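FOR IMMEDIATE RELEASE – October

Inurport pantry program opens sign-up for its fall round, 44 kitchens to get a full sort

INURPORT – Sign-up is open now for the fall round of the Mkhize Pantry Sort, the home kitchen program run out of the Nukerden community building. Free to residents. 44 households this time, up from last fall. Spices, packets, jars, the shelf over the stove that hasn't been looked at in years. All of it.

The program sends a two-person team to each home for one visit. Everything comes off the shelves, gets checked for dates, gets wiped, goes back in bins and holders the household keeps. No charge for the bins. A visit runs one morning or one afternoon, starting at 9 a.m. or 1 p.m.

Spices are the first stop on every visit. They are small, they go stale quietly and most homes have doubles. Teams pull them all out onto one clear surface before anything else gets touched. Tins stand upright in a holder, labels where you can read them. Packets and small boxes go in an open bin. Jars get their own spot until the household decides where they live. 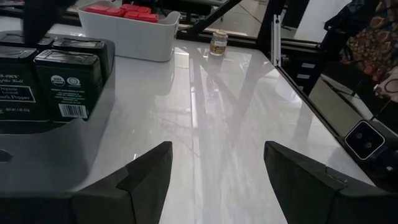
Black spice tins, organic ground pepper among them, upright in a gray holder, with a white bin of red items farther back on the table.

The spring round covered the older streets near the harbor. The fall round takes in all of Inurport plus Nukerden, and for the first time apartments over the shops on Wosberg Street. Small kitchens are welcome, the teams have worked in galley kitchens with one drawer and a windowsill.

What each household gets

One sorting visit, as above.

Up to 7 bins and holders, gray or white, picked to fit the shelves that are there. Measurements are taken at the start of the visit so please don't buy anything ahead of time.

A printed shelf list. Taped inside the cabinet door, what's on which shelf. Last round this was the thing people asked for a second copy of.

A roll of blank labels and a pen that works on plastic.

Food that is sealed, in date and not wanted can be handed over to the Nukerden food shelf at the end of the visit. The last round brought in 586 items that way, mostly canned goods, dry beans and baking mixes. Opened spices can't be accepted, sorry. Those go home with nobody, the team will bag them for the trash if asked.

How to get ready

Clear one table or a stretch of counter. Smooth and wiped down is best, a tablecloth slides around once bins are moving back and forth. If there is no table the team can bring a folding one, say so on the form.

Leave the shelves alone. Really. Teams would rather see the cabinet the way it is on a normal evening. Pre-sorting tends to mean things get moved twice.

Take out any bins you already own and like. They will be used first. Open-topped ones are easiest, and a cutout handle in the end wall is a help on high shelves, you can hook it down with one hand. See-through or smoky plastic is good for packets because you can tell from the outside when its getting low.

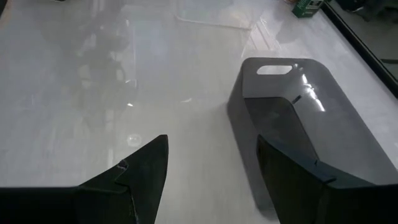 Sorting tables at Nukerden

For residents who don't want a home visit, the program is also holding open sorting tables in the main room of the Nukerden building, 10 a.m. to 3 p.m. through the month. Bring a box of whatever is bothering you. Spice tins, tea, the baking drawer. There is table space, loaner bins to try out for size, and someone on hand to talk through what goes where. No sign-up needed for the tables. Parking is behind the building, the front lot is being repaved.

Up to 50 loaner bins are availible over the course of the round and can be kept for two weeks, then returned or swapped for another size.

Sign-up details

Forms are at the front desk of the Nukerden building and at the Inurport library. One form per household. Spots are filled in the order forms come in, with a short waiting list after that. Renters do not need landlord permission, nothing is drilled or screwed to a wall.

Please list any stairs, pets, and food allergies in the home. Teams handle nuts and flour on most visits – if that is a problem they will change gloves and surfaces beforehand.

About the Mkhize Pantry Sort

The Mkhize Pantry Sort is a free home organizing program serving Inurport and Nukerden, with rounds in spring and fall. It is paid for by local donations and the yearly Wosberg Street sale.

Press questions and requests to visit a sorting table: leave word at the Nukerden front desk, calls returned same day before 5 p.m.

###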